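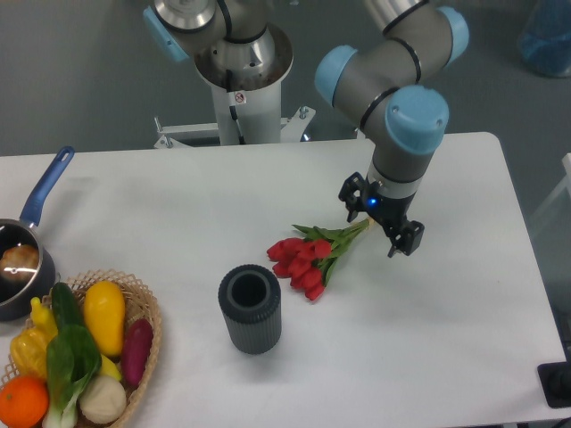 Unit 4: Peer Feedback in Project-Based Classes
Handout for the teaching methods seminar
Tracey Whitlock, July 2026

Reading before class: the Evside case packet, sections 1 and 2. Skip the appendix.

1. Why feedback goes wrong

Students asked to comment on each other's work tend to write praise or fix spelling. Both are easy and carry little social risk. In the Evside packet, a class of 32 ninth graders produced 133 written comments on first drafts. Read the sample comments and mark the ones a writer could act on the same day.

2. Terms

Directive comment – tells the writer what to change.
Reader response – reports what the reader understood, or where they got lost.
Criterion comment – ties a remark to one line of the rubric.

Most drafts need the second kind early and the third kind late. Directive comments from peers are often wrong, and weaker students follow them anyway.

3. Setting up a round

Keep drafts under 500 words for the first round. Pairs work better than groups of four at this stage. Give readers one question to answer, written by the author of the draft. Allow eight minutes of silent reading before anyone talks.

Collect the comments as well as the drafts. Grade the comments, even if only pass or redo.

4. Timing across a project

The Tanner schedule puts feedback at the outline, the half draft and the full draft. The Roler schedule drops the outline round and adds one after grading. We compared the two in June – bring those notes. For final papers of 2,000 words, students usually need the half-draft round most.

5. For discussion

How would you handle a student who refuses to share a draft?
Should comments be anonymous in a small class?

Assignment: write a one-page feedback plan for a project you already teach. Include the reader question for each round.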